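Answers to the questions most often sent in with seed requests, specimen loans and corrections to the online plant index. Page last revised Apr 30, 2019.

Please read the section on names before reporting an error in a label or list entry. 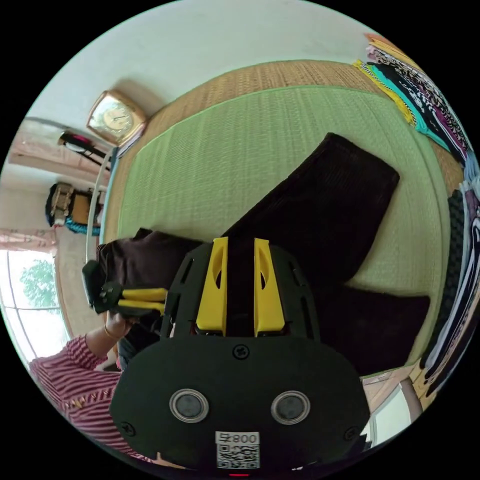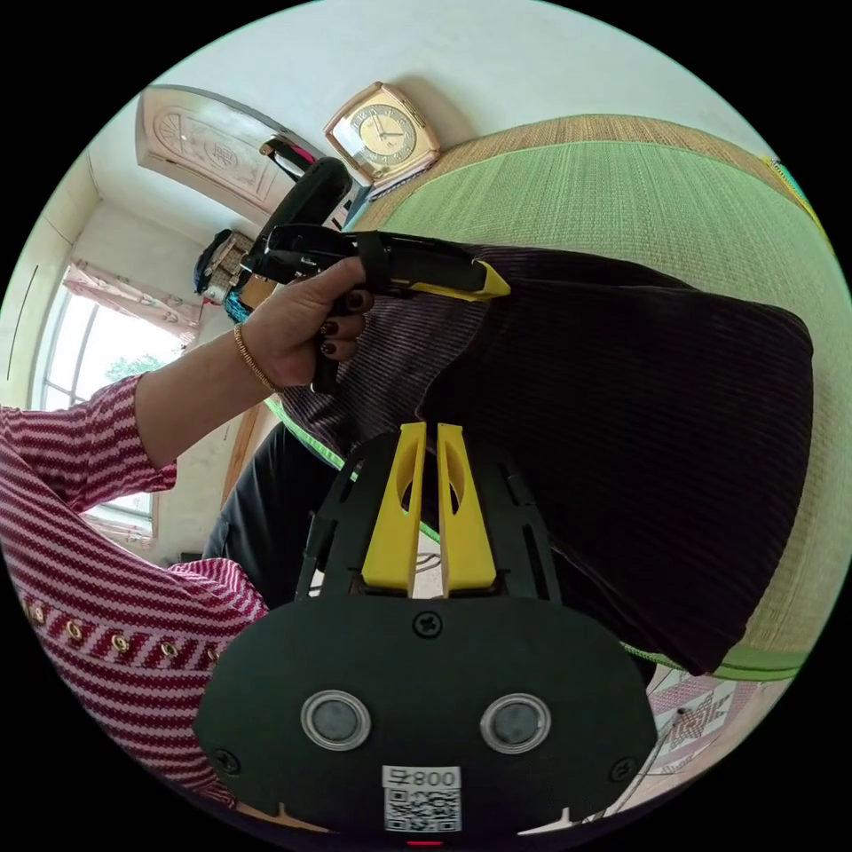

**Oltcombe Botanic Garden | Living Collections and Plant Records**

## Names and labels

### Why does the index list my plant under a name I do not recognise?

The index follows one accepted name for each plant. Older names are kept as synonyms and are searchable. If you enter a synonym, the entry opens under the accepted name, with the name you typed shown in square brackets beneath it.

Trade names are not treated as synonyms. They are held in a separate field and are only searched if the "Trade and garden names" box is ticked.

### What do the letters after the name mean?

They are the abbreviated names of the authors who published it. Letters in round brackets belong to the author who first described the plant, usually in a different genus or at a different rank. Letters outside the brackets belong to whoever moved it to its present position.

### Why is a cultivar name in single quotation marks?

This is the standard form for a cultivated variety. The cultivar name is not set in italics and takes a capital letter on each main word. A name in plain capitals without quotation marks is a selling name and may differ from one country to another.

### A label in the garden disagrees with the index. Which is right?

The index, in most cases. Labels are re-engraved once a year, in February, and name changes accepted after that wait for the next run. Please quote the accession number from the lower left corner of the label when you write. Without it we cannot tell which plant in a bed is meant.

## Accession numbers

### How is an accession number made up?

It has three parts: the year of receipt, a serial number within that year, and a letter for the individual plant or clump. Serial numbers restart at 1 each year. Plants raised from one packet of seed share a number and differ only in the letter.

### Is a number ever used again?

No. When a plant dies its record is closed and marked with the date and, if known, the cause. The index holds 3271 open records. Closed records can be seen by ticking "Include dead and removed".

### What does the code after the number stand for?

- **W** – collected in the wild, with locality data
- **Z** – raised in cultivation from W material, parentage known
- **G** – garden origin
- **U** – origin not recorded

Plants coded U are not used for seed exchange.

## Bulbs and corms

### Can I visit the bulb frames?

The frames are behind the Yadav House and are open whenever the house is. The end frame holds quarantine stock and is kept locked. Pots may not be lifted from the plunge sand.

### Why are so many pots apparently empty in summer?

They hold winter-growing species at rest. Most come from areas with dry summers and lose their leaves completely. Watering stops when two thirds of the foliage has yellowed and begins again in early autumn. Tender kinds are kept free of frost throughout.

### What compost is used?

The standard bulb mix is two parts loam, two parts sharp grit and one part sieved leaf mould, by volume. Species from sandy ground get an extra part of coarse sand in place of the leaf mould. No feed is added at potting. A high-potash liquid feed at half strength is given every second watering from the time the leaves are fully out until the buds show colour.

### How deep should corms be planted?

In pots, at twice their own height, measured from the top of the corm. In open ground, three to four times. Deeper planting reduces frost damage but slows the increase of offsets in some species.

### How long does a seedling take to flower?

For most of the smaller South African irids, two to four years. Larger bulbs may take six or more. Seedlings should be left in the first pot for two growing seasons unless badly crowded.

## Seed list

### Who may request seed?

Botanic gardens, universities and registered subscribers. The current list has 405 entries, of which 198 are wild-origin (code W). Wild-origin seed is sent only to institutions, under a signed supply agreement.

### How many packets may I ask for?

Subscribers may request up to 13. Give second choices in order of preference; they are used if a first choice has run out. Requests sent without list numbers are returned.

### Can you guarantee that the seed is true to name?

No. Seed marked OP is open-pollinated and may be of hybrid origin where related species grow close together. Seed marked CP was set by hand under cover. Please tell us if a plant flowers and does not match its name, quoting the packet number.

### Do you send seed abroad?

Yes, where the receiving country permits it. The applicant must supply any import permit before we pack the order. We do not send bulbs, corms or cuttings abroad.

## Data and images

### Can I download the whole index?

A plain text export is available from the Prilo catalogue page. Fields are separated by tabs and the first line holds the field names. Exact localities of species at risk from collectors are left out and the grid reference is reduced to the nearest large square.

### Why do some records carry a Zodbridge number as well?

Part of the bulb collection came from the former nursery at Zodbridge. Its stock numbers are kept in the "Previous number" field and can be searched with or without the ZB prefix. The nursery's own notes on flowering dates were typed up as found, and gaps in them have not been filled.

### How should I cite a record?

Give the garden name, the accession number including its letter, the accepted name as shown on the day, and the date you looked at it. Herbarium specimens made from living plants have a separate sheet number, which should be cited as well.

### How do I report a mistake?

Use the "Correct this record" link at the foot of the entry. State the field concerned, the present reading, the suggested reading and your source. Changes of name need a published reference. Spelling corrections do not.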